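Marside - Chamada para participantes
Operação de braços robóticos para recolha de demonstrações (projeto Lamon)
Local: laboratório de Espiritu

O projeto Lamon procura pessoas pacientes, curiosas e de mãos tranquilas para nos ajudarem a ensinar tarefas de cozinha a um braço robótico. Se já passou uma tarde inteira a acertar uma receita só porque lhe apetecia que ficasse bem feita, é bem possível que goste deste trabalho tanto como nós gostamos.

Na prática, quem participa conduz o braço à distância, com um comando de mão, e repete gestos que em casa fazemos sem pensar: pegar numa colher, tirar um pouco de arroz, levá-lo de um recipiente para outro, pousar tudo e recomeçar. Cada repetição fica gravada e junta-se às que já temos - neste momento são 3494 - para que o sistema aprenda a partir delas. Gostávamos muito de chegar a abril de 2018 com um conjunto bem mais variado, feito por mãos diferentes, com ritmos diferentes e até com as pequenas hesitações de cada um.
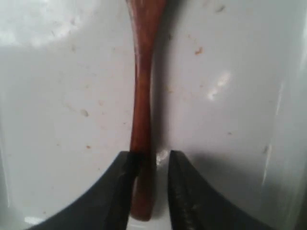
Cabo de colher de madeira na garra, visto pela câmara junto à pinça.

Não pedimos experiência com robôs, nem formação técnica de qualquer espécie. Os primeiros dias são de treino, sempre acompanhados, e ninguém começa a gravar sem se sentir à vontade com o comando. Pedimos, isso sim, que tenha mais de 18 anos, que consiga manter a atenção em tarefas repetitivas e que nos diga com franqueza quando uma demonstração lhe saiu mal. Uma gravação assinalada como falhada também nos serve, desde que venha assinalada! Pessoas canhotas são muito bem-vindas, porque até agora tivemos poucas.

As sessões duram 114 minutos, com uma pausa a meio (há chá, café e quase sempre bolachas). Temos 5 lugares em cada turno e pedimos a cada participante um mínimo de duas sessões por semana durante a campanha. Pagamos 49 euros por sessão completa, treino incluído, por transferência no final de cada mês. Quem vier de Clendside pode usar a carrinha do laboratório, que faz o percurso de manhã e ao fim da tarde; basta avisar na véspera.

O trabalho à mesa é calmo e faz-se sentado. Entre gravações, cabe ao participante repor os utensílios nas posições indicadas na ficha da tarefa, apanhar os grãos que tenham caído e escrever uma linha no registo, com as suas palavras, sobre o que correu bem ou menos bem.
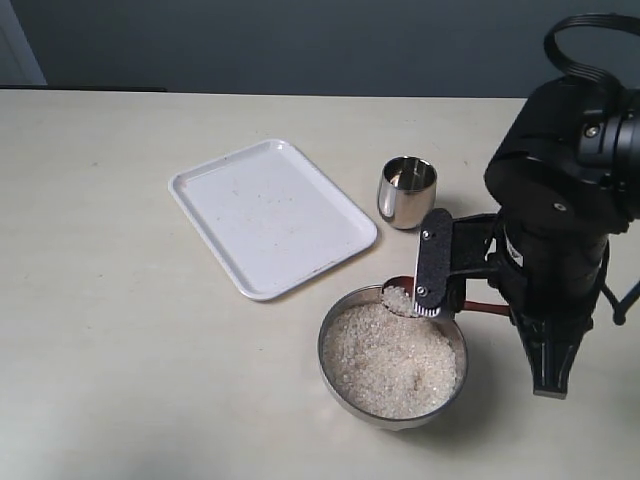 O que acontece se eu me inscrever e depois perceber que isto não é para mim?
Pode desistir em qualquer altura, sem dar explicações, e recebe na mesma todas as sessões que tiver completado até esse dia.

Para se candidatar, preencha o formulário na página da Marside, na secção Lamon, e conte-nos em poucas linhas quem é, que horários lhe convêm e se prefere o turno da manhã ou o da tarde. Não precisa de enviar currículo, embora o leiamos com gosto se o quiser juntar. As candidaturas ficam abertas até ao final de fevereiro e respondemos a todas - às vezes com algum atraso, pelo qual pedimos desde já desculpa. Antes da primeira sessão convidamos cada pessoa para uma visita curta ao laboratório, onde pode experimentar o comando e fazer todas as perguntas que entender.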